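Workshop group says its homemade arm can tidy up. The evidence is thin so far

January 8, 2018

Members of the Plomska shared workshop say the tabletop robot arm they began putting together in July can now pick up a small block and put it in a tray without help. They call the project Drimell, and they have spent $1,559 on it, most of that on servos and replacements for servos.

The claim went up on the workshop's website this week with a log of test runs. It deserves a careful read. The log lists 37 attempts and counts 15 as successes, and a success means only that a block ended up inside the rim of the tray. Where it landed, or how hard, was not recorded.

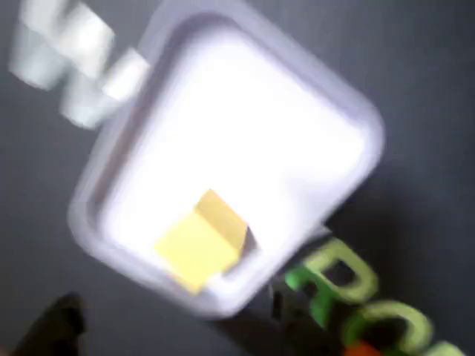 A yellow block in the tray at the Plomska workshop.

The group blames most of the misses on play in the joints and says a stiffer set of brackets, ordered from a parts shop called Dastitz, will fix it. Maybe so. The same explanation appeared in its last update, before the previous set of brackets.

We use cookies to remember your settings and count visits. By continuing to read you accept this. Accept | Manage choices

There is also the question of what the arm is being asked to do. Blocks on a flat mat are about as easy as this kind of work gets.
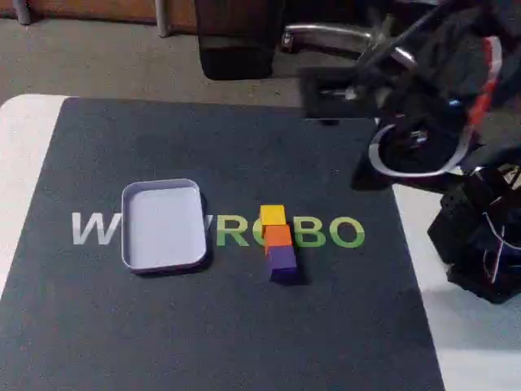
The members talk about moving on to sorting screws and handing tools across a bench, and a post on the project page mentions kitchens. None of that has been tried. The eight runs in which the tray had been shifted from its usual spot all went down as failures, and kitchens are not known for keeping things in their usual spot.

None of this makes Drimell a bad project. The parts list is complete, the wiring notes are clear, and the group published its misses along with its hits — more than some companies manage. A second workshop, Magalhães, plans to build a copy from the same plans. Its results, if it posts them, will say more than another round of tests on the original.

The plans and the full log are free to download from the Plomska site.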